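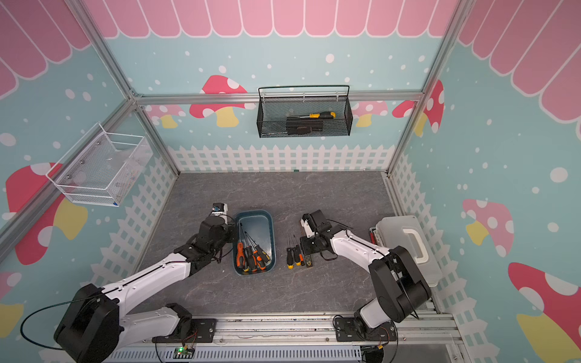
Visit to the Cokholm open day

We went to the Cokholm open day on Sat 8 February, mainly because Gheorghița Pîrvu had been asking since November whether anyone from our group wanted to see how they keep their tools. Five of us said yes and four turned up. The drive was longer than expected as the road past the reservoir was closed, and we got there just after the first tour had gone in.

Cokholm is a repair and lending workshop in the old Duvden dairy building. Members pay a small yearly fee and can borrow hand tools, sewing machines, ladders and so on. They have nearly 600 members now, and on an ordinary weekend 14 or more people come through the door with something to return. Parking is at the back, through the second gate. The first gate looks open but leads to the bakery's yard.

Aurel Nedelcu took us round. He runs the hand tool side and has done so since the place opened. He started us at the returns desk, where everything gets a paper tag with the borrower's name, and then moved on to the long store room. The shelving there came second-hand from Betancur, a furniture shop that closed. It is too deep for small tools, so things go in at the back and are forgotten. Aurel said they lost a set of chisels that way for most of a year.

The part I had come for was the sorting bay. The decoration in there is cheerful. The walls are light blue with white dots like snow, there are red and pink mushrooms with spots on them, a striped pink awning pattern along the top and a white picket fence pattern round the bottom. The floor is grey with a marble pattern. Aurel said the visiting school groups like it best of all the rooms.

Screwdrivers were the job of the day. The method is simple enough. Returns go into a plastic tub, and from there they are laid out side by side on the floor so you can see what you have. Most of the ones we saw had orange and black or yellow and black handles, and if you leave them in a heap they are hard to tell apart. Laid in a row, a short one or a wrong tip shows up straight away.
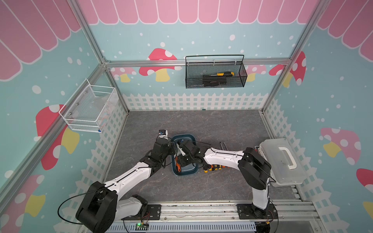
Wire baskets take whatever needs to be kept off the floor. A black one hangs from the rail at the back and a white one is fixed on the left wall. I liked this more than the drawers we use at home, where you have to open three before you find the right one. You can see into mesh from a distance, and dust falls through it. Gheorghița asked about small bits falling through too. Aurel's answer was to bag them first.

There is also a lidded white box with a carrying handle, which I noted down for our own group. Ours are all open crates and they tip over in the van.

After the sorting bay we had tea in the front room and looked at the sale table. Worn and duplicate tools are sold off at open days. I bought a small plane and a tin of mixed screws, and one of our party came away with a Jikard hand drill that needs a new handle. The money goes towards the roof, and they had taken 300 by the time we left, according to the sheet on the wall.

A few practical notes for anyone going to the next one. The entrance has a step and the ramp is round the side, so ask at the gate. The store room is unheated and we kept our coats on throughout. Tours are limited to 8 people, and you put your name down on the board inside the door. Ours took just under an hour with questions. Lunch is soup and bread, cash only, and the soup had run out by one o'clock.

Aurel has offered to lend us their tag template so we can try it with our own returns. Gheorghița is going to collect it the next time she is over that way, and we will start with the screwdrivers and pliers before we attempt the garden tools.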